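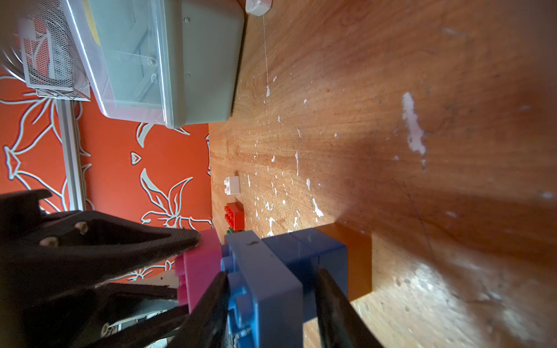 Eltholm Toy Library to Move Into Former Bakery on Eide Street

By Agnes Viklund
February 1, 2022

Print this article | E-mail to a friend

ELTHOLM – Families who have been borrowing puzzles, dollhouses and board games from the basement of the Stimville Road church will soon be able to do it at street level, and with a good deal more elbow room. The Eltholm Toy Library has signed a lease on the old bakery at 123 Eide Street and hopes to open its doors there before the end of February.

The library has been lending toys for 8 years, and anyone who has tried to get a stroller down those church steps on an icy morning will understand why the news was met with such a cheer at the monthly swap last weekend. Parents had been asking for a ground-floor home almost from the beginning, and the church, which has been a generous host all this time, would like its basement back for choir practice.

"We looked at a lot of places and kept coming home a bit sad," said Elżbieta Brzozowska, who founded the library when her own two children were small. "Then the bakery came up and I walked in, and it still had that big front window. I stood there like a kid. I could just see the train table in it."

The bakery has stood empty since its owners retired and moved to Ustham to be closer to their grandchildren. Its landlord, Sverre Hellström, has agreed to a lease of five years and is having the floor in the front room leveled before the shelves go in. The ovens are already gone, although the tiled wall behind them will stay, as will the brass bell over the door, which plenty of longtime residents will remember from Saturday mornings spent waiting in line for rye bread.

Borrowing will work much as it always has. A family membership covers two toys at a time for up to two weeks, and larger items such as ride-on cars and play kitchens can be reserved by phone. There will be longer hours, too, with one evening a week set aside for parents who can't get away from work during the day.

Manikandan Mudaliar, who has borrowed with his daughter since she was a baby, said he was looking forward to the evening hours most of all – and to no longer carrying a wooden farm up a flight of stairs. "She picks the heaviest thing every single time," he said, laughing. "It must be a gift."

Donations of toys in good, clean condition are welcome, but please hold on to them until the new space is open, as storage at the church is already full to the rafters. Anyone who can lend a truck or a strong back for moving day is asked to leave a name and number at the church office.

Print this article | E-mail to a friend

Recent stories
Ustham bus to add a later evening run
Segundo Carhuamaca retires from Eltholm post office
Stimville Road water main work continues
Winter soup supper moved to the school gym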